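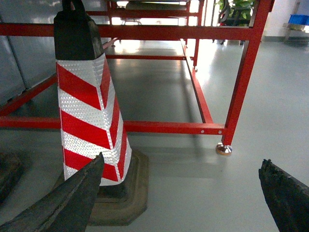

The red and white cone at the Sarkau workshop, with the gripper open on either side of it.

FOR IMMEDIATE RELEASE – 28/02/2020

Flostby, our home-built cone mover, gets its first open evening in May

Hi all! I'm the one who has been hogging the back corner of the Sarkau shared workshop since last spring, and I finally have some news. Flostby, the arm I've been building there in my spare time, will be shown to the public in May, and I'd love for you to come by and try the controls yourself.

The job is simple to say and a pain to do: pick up a traffic cone, move it, set it down standing up. I started with the cap handle as the target (bad idea, it swung all over the place) and now go for the body, with two long fingers that open wide and close in from the sides. The tips take a beating and I've gone through a few sets already. A spare set costs me roughly 91 dollars in material, so I've learned to slow down near the base!

The whole build has come to 800 dollars so far, plus 237 for a second-hand controller from Gasser. The software is Skoltell, my own little program, and I'll be giving the code away for free the same night. Bring a USB stick if you want a copy – the workshop Wi-Fi is not great.

Entry is free and we have room for 200 people over the evening. Kids are welcome with a grown-up. Press can come an hour early for photos and questions, just tell the Sarkau front desk you're there for Flostby and they'll send you back to me.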